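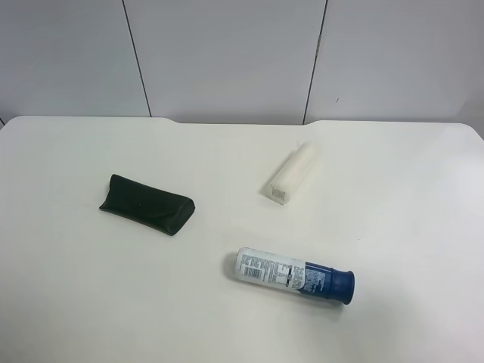

Grażyna Zawadzka told me at lunch that a glasses case with a snap lasts about as long as its stitching, and that I should stop looking at the button and check the fold. She has had three in the time I have had one. I wrote the point down and checked the fold tonight. No cracking. Stitching sound at both ends, slightly proud at the left.

The case stays, then. Dark green, close to black under the ceiling light, wedge section, flap with one round snap in the middle. It is the Patden one, bought with the reading pair in August. The wedge shape is good in a coat pocket and poor in a drawer, where it rolls onto its side and takes up the width of a flat case and the height of a tall one. Measured the top drawer again: clearance 6 cm. The case goes in on its side with the wide end to the back and the drawer closes. Standing on its base, it catches the rail.

Cleared the white table after tea and wiped it down with the Selto cleaner, diluted to half strength. The full strength dose left streaks last month, mostly toward the window. Half strength leaves fewer and needs a second pass with a dry cloth. Colour of the top seems unchanged. I had wondered if the cleaner was yellowing it, but a sheet of printer paper laid beside the corner gave much the same white as before.

The wall panels got the same treatment up to shoulder height. Most marks came off with water. Spent longer than it deserved on the seams, which hold dust, and ended up running a folded card down each one.

Rule for the table from now on: it is a place to put things while deciding, and whatever is still on it at 9 p.m. gets a drawer or the bin. Left things there all last winter and lost the Bitdale receipt for the lamp, $189, under a pile of envelopes until the return period was over. Receipts now go in the grey folder the same day.

Still to do: replace the lens cloth, as the old one drags and has lost its hem on 2 sides. Srithong sells them in packs of 4, and I only need one for the case and one for the desk. Grażyna will take the others. She also wants the name of the optician, which I keep forgetting to send.

Glasses themselves: left arm loose again. Quarter turn on the hinge screw, held well enough at the sink. Will check it in the morning before driving - if it has backed out, a drop of clear nail varnish on the thread.

Bed at 10:30.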